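Murncombe pumpkin

The Murncombe is a small variety of winter squash grown for table decoration and for eating. It takes its name from the valley of Murncombe, where most of the seed is still raised. The plant belongs to the same species as the common field pumpkin and crosses with it easily.

Growing

Seed is sown in May, after the last frost. Plants need full sun and a deep soil that does not stay wet. The vines are shorter than those of field pumpkins, and growers set them 3 feet apart. Powdery mildew is the main disease. Two selections are sold, Filico and Sala. Filico sets fruit early and has thin flesh. Sala ripens later and keeps better.

Fruit is cut in October with part of the stem left on. It is then cured in a warm, airy room until the rind can no longer be marked with a fingernail.

Use in the home

Small pumpkins are often kept indoors through the fall. A cool room suits them better than a heated one, and fruit with a bruised rind should be used first. Uncut fruit of the Sala selection lasts up to 4 months.
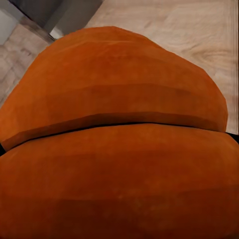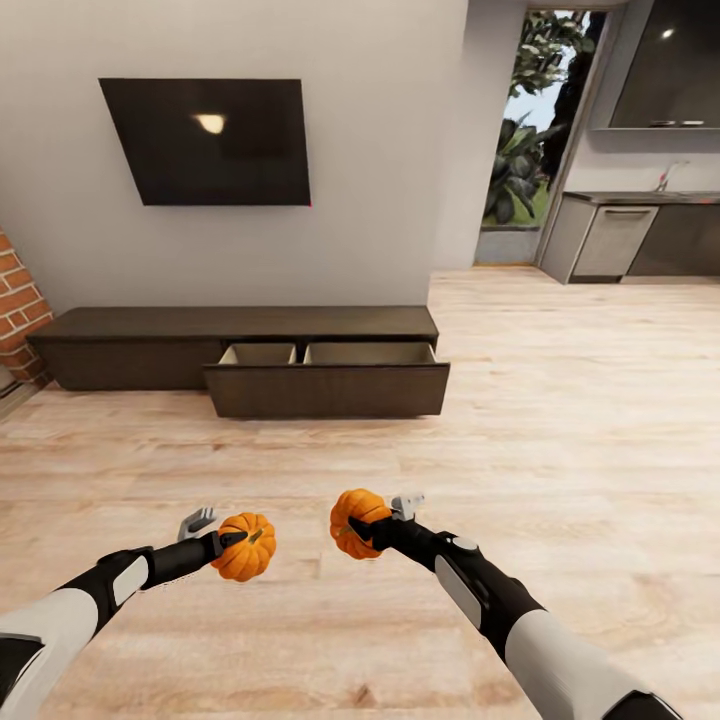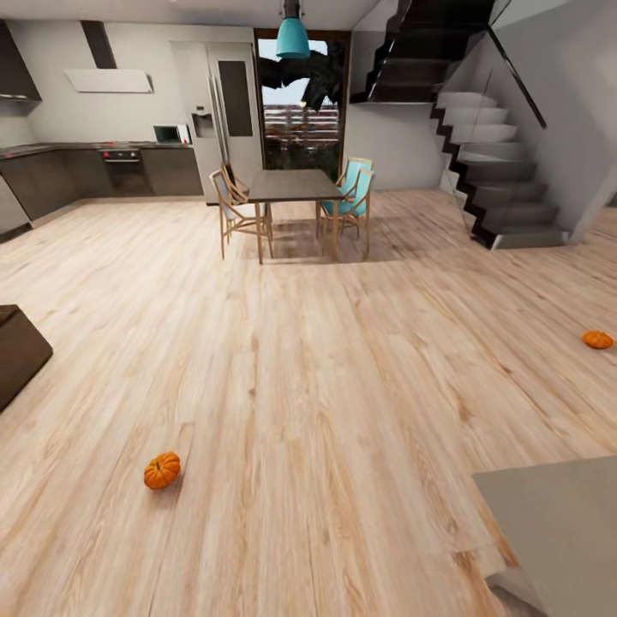 Opinions differ on washing the fruit before storage. One grower at Flestano wrote that a wipe with a dry cloth was enough, and that every Sala she had ever rinsed went soft at the stem end before January. Other growers dip the fruit in weak vinegar and let it dry fully before it is put away.

Cooking

The flesh is dry and mildly sweet. It is usually roasted in halves, then scooped out for soup or pie filling. The seeds can be toasted with salt. Fruit kept past midwinter becomes stringy and is mostly fed to livestock.

Seed trade

Seed growers in Murncombe keep the variety apart from other squash by hand pollination. The valley sold 3350 packets in its best season, most of them Filico.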